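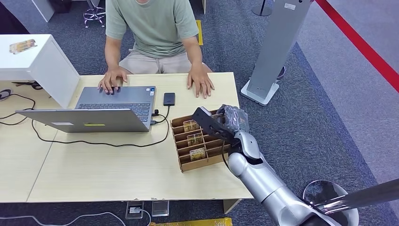

At one of the desks in the Stitow office.

Translation assistant and text editor (part-time, August start)

Costache is a small translation office in Stitow. We translate manuals, museum texts, letters for town halls and sometimes a cookbook, mostly from Romanian and Hungarian to English. We are six persons in the office and we search for one more colleague, because the work from our client Okeck has become bigger than we planned in spring.

What you will do

The largest part of the job is reading. A translator finishes a text, and you read it beside the original, line by line, and mark what is missing, what is wrong and what sounds strange. After this you speak with the translator and decide together. You will also keep our word lists in order. At the moment we have 64 of them, and some are old and say different things about the same word. In the first months this will take much of your time, and we want to say it before you apply.

One day in the week you answer the messages of clients. They ask mainly about prices and dates. There are ready answers for the usual questions, but they need to be made fresh, and we would be glad if you do this too.

Who we look for

You read Romanian or Hungarian very well and you write English that is clear. It is not needed that English is your first language; for most of us it is not. A diploma in translation is good to have, but we have also taken people who came from teaching and from a library. You should be patient with long texts. The next Okeck manual has 118 pages and most of them are about pumps.

Experience with translation software is useful. We work with Clellent, which takes a week or two to learn, and a colleague will sit with you during this time.

Hours and place

The job is 20 hours per week, divided over three or four days as you prefer. Monday is the day when everybody is in the office, from 9:30 in the morning, and we ask you to keep it free. The other days you can work from home after the first two months. The office is on the second floor and there is no elevator. There is a kitchen, and the bus from the station stops in front of the bakery on the corner.

The contract is for one year at first. Pay depends on experience and we tell you the exact sum in the first talk, before you do any test. You have the same vacation days as the full-time colleagues, counted by your hours.

How to apply

Please send us a letter of one page and a list of your past work. No photo, please, and no certificates at this step. In the letter, tell us about one text you translated or corrected and what was difficult in it. If it was never printed, this is no problem.

We invite some applicants for a talk of one hour. After the talk you receive a test text of 200 words, which you can do at home with any dictionary you like. The test is paid, also if we do not take you.

Write to Costel Lungu at the office address, with the words "text editor" in the subject line. Applications are read as they come in, and every letter gets an answer, usually inside ten days. Questions about the job can also go to him by phone in the afternoon, after 2 p.m.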